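Drellix serving kit: notes after the first month

January 2, 2020

I have been running the Drellix serving kit since we bought it, and a few people asked me to write up what it is like to live with. This is a review of the package as Inov sells it, with the things I liked first and the things I didn't like after that.

Some background. We run a small drinks counter and wanted to see if a two-arm robot could handle the slow hours in the afternoon. Inov offers the kit in two versions. The Plamden version is a single arm bolted to the counter. The Drellix has two arms and costs a lot more. We went for the Drellix because our counter is used from both sides and the single arm could not reach across it.

The kit came in 4 crates. Unpacking and bolting it down took most of a day. The manual is 73 pages long and about half of it is safety text, so the part you need is short. I would have liked more drawings. The section on cable routing has one drawing and it shows the older base.

Setup is done on a tablet. You move the arm by hand to each point you want, press save, and give the point a name. Then you put the points in order. My first routine had 30 saved points, which was far too many. The arm stopped for a moment at every one of them and a single glass took forever. I cut it down to nine and it runs much better now.

Things I liked. The arms are quiet. You can talk at a normal level next to them. The joints are easy to wipe down, and the sleeve on the forearm comes off for washing. Support answered every email I sent, usually the same day.

Things I liked less. The software counts every cycle and wants you to confirm a service check at set numbers. Ours is at 1,203 cycles and has asked three times already. You can't put it off, so if it asks during opening hours you have to stop and go through the screens. The price of spare sleeves is also high for what they are.

Glasses are the part to plan for. The arm works from saved heights, so a taller or shorter glass needs its own routine. We picked one ribbed glass with a thick rim and now use only that one on the robot side. It stands on a steel drip tray with a slotted grate in the middle, and I marked the tray's place on the counter with a bit of tape underneath. If the tray moves, the saved points are off and you have to teach them again. 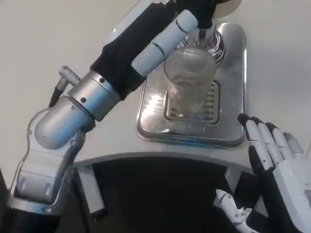

Mohammed wrote back after reading a draft of this and said the single-arm version has the same service screens, but you can set the time of day they come up, and he thinks the same setting is due for the Drellix in the February update. He also said to save the routines to a memory stick before updating, as his were wiped the last time and he had to teach all of them again.

I have done the backup. It is under Settings, then Storage, and takes a couple of minutes. If the update does move the service checks out of opening hours, my main complaint goes away and I would buy the kit again. At the current price I would still tell anyone with a one-sided counter to look at the Plamden first.

I'll add a note under this post once the update is installed.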